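Service Technician, Ventilation and Air Handling (full time)

Trirnley -- starting in May, or sooner if you're free

We look after the air in other people's buildings. Bakeries, cold stores, a printing plant, two swimming pools, a school with the loudest rooftop unit in the county. Krūmiņa Air Service is growing, and we need one more person who likes fans, likes fixing things, and doesn't mind climbing a ladder to get to them.
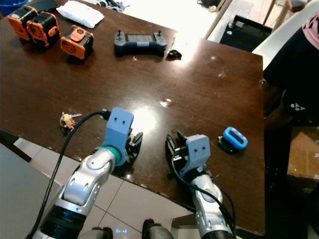
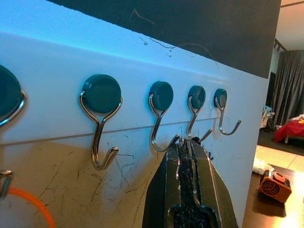 Table with two arms (first photo); row of magnetic hooks (second photo).

What the work is like

Most of our jobs are replacements and upgrades in air handling units that have been running for a long time. A typical one goes like this: you visit the site with one of our senior technicians, measure the unit, read the plates on the old motors and check what the duct pressure is doing. A few weeks later you go back with the new fans. Out come the belts and the big old housing, in go several smaller direct-drive fans on a frame, and then you wire them, balance them and hand over to the building staff. We love these jobs! You walk into a plant room that rattles and you leave one where people can talk to each other.

The rest of the week is maintenance: filters, dampers, bearings, drain pans, sensors that have drifted, controls that someone has switched to manual and forgotten. We have service contracts with 40 sites, all of them close enough that you will sleep in your own bed. Twice a year there is a longer job at the Vikis cold store, where we work overnight so the loading bays can stay open during the day. Night hours are paid extra and you get the following day off.

You would be working with Basex, our job software, on a tablet. It holds the unit histories, the wiring diagrams and every reading we have taken. Please write your notes so the next person can use them. We are a bit fussy on this point, and you'll be glad of it the first time you open a unit you have never seen before.

What we're looking for

Training or solid experience in HVAC, electrical work or industrial maintenance. If you come from refrigeration, marine engines or farm machinery, please apply too -- one of our best technicians spent years repairing milking equipment.

A valid driver's license.

Comfort with heights and with tight spaces. Some of the plant rooms are both.

Enough electrical knowledge to work safely on three-phase motors and variable speed drives, or the willingness to take the course with us in your first two months.

Clear spoken English. You will be explaining things to facility managers, and sometimes to a baker at five in the morning.

You don't need to know airflow theory by heart. We can teach you to read a fan curve over a couple of afternoons, and most people end up enjoying it more than they expected.

What you get

A permanent contract after a three-month trial period. Full pay during the trial, same rate as after.

A van you can take home, fitted out the way you want it within reason. New technicians get $2000 to spend on hand tools of their own choosing, and they stay yours if you leave.

A $500 training budget every year, separate from the safety courses, which we pay for anyway.

Paid travel time, starting when you leave your driveway.

Work clothes and boots, replaced when they wear out. Good gloves.

On-call duty is one week in six, and we swap freely. If nothing comes in you still get the on-call pay.

Who you'd be working with

We are a small team with an office, a workshop and a storeroom in Trirnley. Inese Avotiņš runs the service side and will be your manager. She started here on filter changes and still goes out on the larger installations, mostly to do the commissioning, which she refuses to give up. Your first six weeks will be spent paired with a senior technician, and after that you'll have your own sites with someone always at the end of the phone.

How to apply

Send us a short letter and a list of the jobs you've had. No special format, no photo, and a single page is plenty. Tell us about one machine you repaired that you were pleased with. We really do read those first.

We'll reply to everyone. If it looks like a fit, you'll come in for a talk and then, on another day, ride along for a morning at our cost so you can see the work before you decide. Bring sturdy shoes for that one.

Applications go to Inese Avotiņš at the Trirnley office, by mail or dropped off in person. We're reading them as they arrive and will keep the ad up until the job is filled.

Posted 7 April 2025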